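Workshop Notebook / Kitchen and Domestic Ware

Junbridge workshop, June. Board care: entry 3 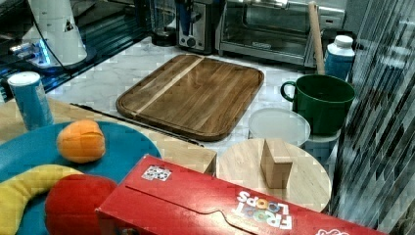

Bello Yusuf asked whether the groove should be oiled before the flat of the board or after it, as the Skarar sheet gives no order. The groove is to be done first, with a cotton bud, and any surplus drawn out on to the flat. This is now the agreed method for all grooved boards.

The reddish-brown board with the pale stripe has been entered in the register under Amadi. Its corners are rounded and the grain runs lengthwise, so all sanding is to follow the length, including across the stripe. The rim stands slightly proud and should not be flattened.

Work began at 10.15. The face was wiped down, left for 200 minutes and rubbed by hand with 1,000 grit, then 2,000 grit on the rim only. Abimbola Okeke considers the second grade unnecessary on a board intended for daily use. The point is noted and the next board will be finished at 1,000 for comparison.

Oil: Pundby, three thin coats, each wiped back with a lint-free cloth. The second coat was slow to take near the stripe. Cloths to be laid flat outdoors to dry and not left folded in the bin.

Outstanding: order cotton buds; ask Skarar for a corrected sheet; check the underside for cupping before the board goes back into use.

Last updated: June, 16.40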